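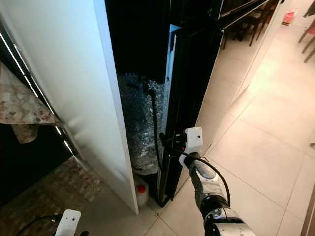 Visiting the Zalilik demonstration: questions people keep sending us

We run Zestilell, a small newsletter for people thinking about paying for help at home. Three of us went to the Vadix open day in Forsyth in May, and the mailbox has been full of the same handful of questions ever since. We paid our own way there and Vadix hasn't seen this page.

What is being shown?

A household robot called Zalilik, with two arms, doing chores in a furnished home. The company calls it a "home helper." We'd call it a machine that can do a few home jobs under supervision, which is a smaller claim, and the one the visit supports.

Is it a real home or a set?

It has real clutter, at least. There's a cabinet with something bulky in bubble wrap inside it and a white container with a red cap standing on the floor of it, and dining chairs nearby. I went in expecting a showroom with three colored blocks on a table, so credit for that. It's still one home, and the people running the robot know every inch of it. What I'd like to see is the same thing in my sister's apartment with an hour's notice.

How long does a visit take?

Each group gets 30 minutes. Ours started late, at 10:20, and still ended on time, so we lost part of it. If you're booking, ask for the first group of the day.

What does the robot do while you're there?

In our group it worked on the cabinet doors and then on picking up and putting down small containers. Doors are the better test, in my opinion. A cabinet door has a thin edge, the robot has to get hold of it, and then it has to move its own arm out of the way as the door swings. Glossy black doors reflect half the room, too. I asked if reflections bother the cameras and was told they "can be a factor." Take from that what you like.

Did it work?

Sometimes. Darius Neagu kept notes for us and he marked the door job as done when the door ended up where the operator had said it would, with no hands helping. By that rule it managed it on some tries and gave up on others. Vadix says Zalilik has completed 382 door tasks in this home. Nobody we asked could tell us how many were attempted, and a number of successes without the number of tries is no use to a buyer. We've asked in writing.

Is a person controlling it?

Ask this one out loud when you go. Radu Bucur, who led our visit for Vadix, said that some of the moves run on their own and that an operator can step in at any moment. Fair enough, but visitors weren't told which was which as it happened. A light or a spoken "I'm taking over" would settle it. Until they do that, assume there's a hand on the controls.

What about the table job? 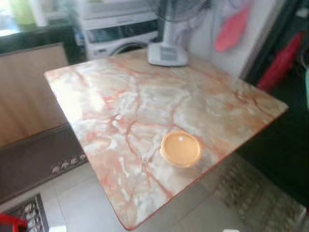 Page last changed: May, table and booking answers rewritten

It looks easy and it's a fair bit harder than it looks. The tabletop is glossy, with a marble pattern of reddish veins all over it and a strong white glare on one side. The container is round with a light orange lid, and a round lid gives a gripper nothing flat to line up with. So I'll give them the surface. What I won't give them is the crowding - the container has plenty of bare table near it, and my kitchen table has never looked like that. Safta Moldovan asked if they'd try it with mail, keys and a cereal bowl in the way. "Next round," she was told.

Is it loud?

Hard to judge. The arms hum when they move, and that didn't bother us much. I'd want to hear it at night before saying more.

Can children come?

Yes, with an adult. Stay behind the tape. Ours was stuck to the tile and had started to peel by the door, so look where you're stepping.

Can I touch it or give it an object from home?

No to the first. The second depends on who is on duty. Asmaa Amrani brought a tin of tea and was turned down. Hammad Rajput, in a later group, got his water bottle accepted, and reports that the robot picked it up on the second try. We didn't see that one ourselves.

How much will it cost?

No price was given, and I asked twice. There is a sign-up list - we didn't sign up.

How do I book?

Through the form on the Vadix site. Confirmation took about two weeks for us. They'll ask for a phone number, and you can leave it blank.

Should I go?

If you're curious, sure. If you're planning to let a cleaner go or put off moving a parent because of what you've read, go with a list of the chores you need done and ask for each by name. Write down the ones that get a "soon." My list had laundry on it, and there was a washing machine right there in the room. It wasn't part of the demonstration.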